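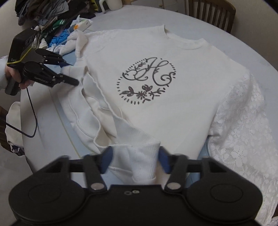
Forums > Laundry and Clothing Care > Folding and Storage

Folding sweatshirts with lace sleeves – does any method work?

threadbare_57
I have a white crewneck with a printed monogram on the chest and floral lace sleeves. The body is ordinary sweatshirt stuff and folds like a brick. The sleeves are another story. I've tried the usual thing, sleeves across the back, sides in, fold in thirds, and by the next morning one sleeve has slid out and caught on something in the drawer. The Kindasum folding guide says to "let the fabric lead you," which tells me nothing. Has anyone got a method that survives a week in a drawer?

mangle_and_press
Lay it face up, not face down. Bring each sleeve over the front by the cuff, down toward the hem, then fold the bottom up over both. The heavy part holds the light part. I've done it this way for years.

threadbare_57
Face up puts the lace right on top of the print, though. Doesn't that leave marks?

mangle_and_press
Never has on mine.

pegbag
"Never has on mine" isn't much to go on. What kind of print? Mine is the rubbery kind and it picked up the texture of everything it was folded against, including a waffle towel. I'd keep anything with a pattern off it. Sleeves to the back and put up with the slipping.

Hovgate_Hems
Hang it. I don't see why everyone wants to fold these.

pegbag
Because they weigh a ton at the bottom and the shoulder seams pay for it. I hung one from September until spring and the lace pulled away from the body on the left side. I wouldn't hang another.

Hovgate_Hems
What hanger?

pegbag
A padded one, before you ask. A Bireo, the wide kind.

drawer_sceptic
I have my doubts about all of this. Whichever way you fold it, someone pulls out the shirt underneath and it comes undone. I put mine in a zip mesh bag and stopped thinking about it. Snags in the drawer: none so far.
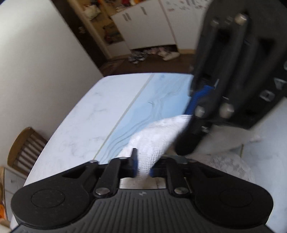
The bag has to be bigger than you'd guess or you get a lump in the middle. And spread it flat on a table before you put anything in it. Mesh twists up on itself and you end up stuffing a sweatshirt into half a bag.

threadbare_57
Doesn't mesh snag lace? I'd have thought that was the worst thing to put it in.

drawer_sceptic
Coarse mesh might. Fine mesh hasn't. The zipper is what you watch. Turn the pull to the inside.

mangle_and_press
So you've bought a bag to avoid making two folds.

drawer_sceptic
Yes. It cost less than the sweatshirt.

wihongi_wash
I went through up to 40 of these for a school sale and the bag idea is fine for one, hopeless for a stack. They slide off each other. What worked was a sheet of plain tissue over the print, then the face-up fold. No marks that I could find, and they sat in boxes for three weeks.

pegbag
Three weeks in a box isn't a drawer that gets opened every day.

wihongi_wash
Fair enough. I didn't test it in a drawer.

threadbare_57
OK, I tried tissue and the face-up fold last night. The sleeves stayed put, but the cuffs make a bump at the bottom and the drawer won't shut over it. Do you tuck them in or leave them out?

mangle_and_press
Stagger them. One cuff a hand's width higher than the other.

pegbag
Or a deeper drawer – I still say check that print after a month before you do the rest of them that way.

Last updated: Monday, May 11, 2020

Contact us | Copyright Kindasum Forums | Back to top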